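The Stand Also Has a Part

Every musician I know owns a folding music stand, and every one of them speaks of it the way you'd speak of a brother-in-law. Mine has dropped Bach on my foot in three suburbs.
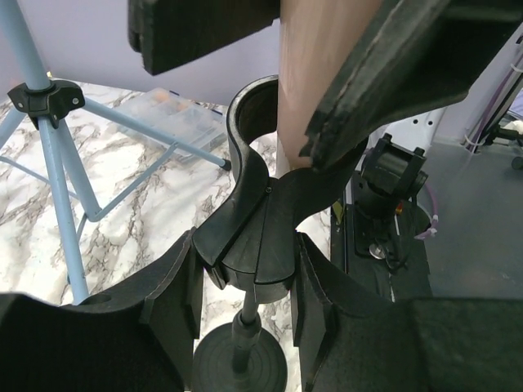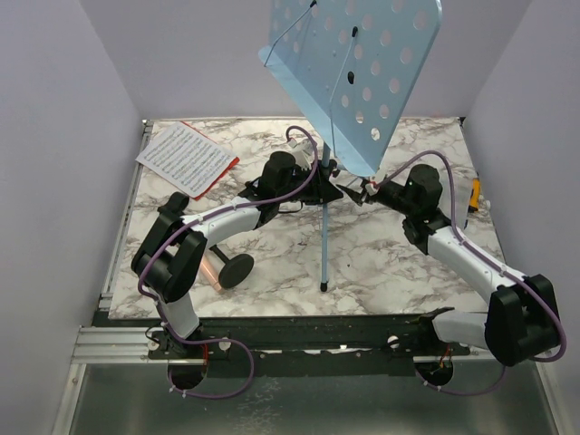 Light blue desk, perforated panel, two wire page holders to stop the breeze turning over for you.

The trouble with knobs

Pravesh Masilela taught clarinet for 27 years and reckons he spent one of them tightening things. His rule is to do the legs first, then the height, then the tilt, and to leave the music in the bag until all three have stopped moving. "If it's going to sag, it'll sag in the slow movement," he says.

A knob wants to be firm, and no more. Grown adults crank them like a ute's wheel nuts, strip the thread, then blame the manufacturer.

Lizelle Coetzee, a cellist, paid $48 for hers and favours clothes pegs over wire holders — the wooden ones, for tone. She has never folded it. It lives behind the couch at full height, wearing a cardigan.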